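Two arms on the bench: a month with the Monari kit

So I've finally got round to writing up the Monari, which a few of you have been asking about ever since I moaned in February that I'd ordered one and it was stuck in a depot in Doltby. It did arrive! In March, in one enormous box and one oddly small one, and I've had it running most evenings since.

If you missed the earlier post, the Monari is a two-arm desktop kit sold by a little outfit called Mudance. You get both arms, the grippers, a wrist camera for each and the software. It was £700 when I bought mine, and I gather it may go up. I paid full price, by the way, and Mudance don't know I'm writing this (unless they read the blog, in which case hello, please answer my email about the spare screws).

Putting it together took me 2 evenings. The booklet says one. The booklet was clearly written by somebody who has done it before and who doesn't have to stop and make tea for other people. The links go together nicely, lots of small screws, all the same head, thank goodness, and the motors come already numbered. I did get a shoulder on back to front and only noticed when the arm tried to wave at the wall. My fault, although the drawing on that page is tiny and could do with being twice the size.

Once it was bolted down I spent ages on calibration. You move each joint to its limits by hand and press a key, and if you press it too early you have to go back to the start of that arm. There's no undo. I said some words. After that it was smooth going and I've only had to do it again once, after I unplugged something I shouldn't have.

Now, the thing I was most curious about was handing over. Any single arm can pick up a block and put it down again, and I've had one of those (the old Odoi, some of you will remember the noise it made). What I wanted was for one arm to pass something to the other without me getting involved. So I've been using marker pens, as I've got hundreds of them and they don't mind being dropped.
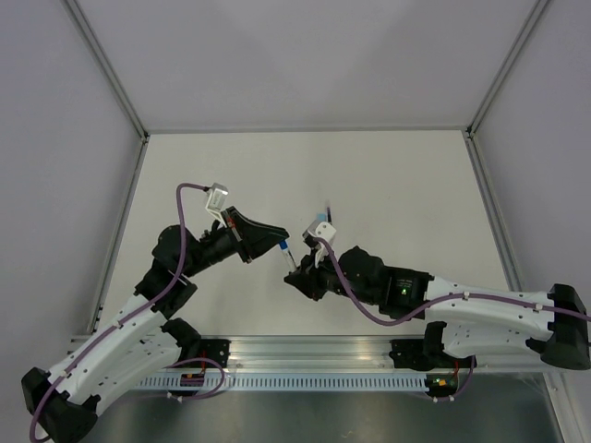
The tricky bit is the letting go. If the first gripper opens too soon the pen is on the table, and if it hangs on too long the two arms have a sort of slow tug of war and one of the motors starts to complain. There's a setting for grip force buried in the second menu, and turning that down 2 notches made more difference than anything else I tried. I'd love it if that were on the front page of the software.

Ikechukwu Ibrahim left a comment last time asking whether the cameras are any good. They're fine! Not amazing, a bit soft close up, but you do get a proper view of what the fingers are doing. My one real grumble is the cables. They're a decent length and a cheerful purple, but you have to clip them along the arms yourself, and it took me a few goes to leave enough slack at the wrist.

Would I buy it again? Yes, I think so, if you like fiddling. If you want something that works straight out of the box, I'd hold off and see what the next version is like. I'm going to try pen caps next, taking them off and putting them back on, and I'll post how I get on. Questions in the comments as usual, and if anyone knows where to get those little screws in a bag of more than ten, please tell me.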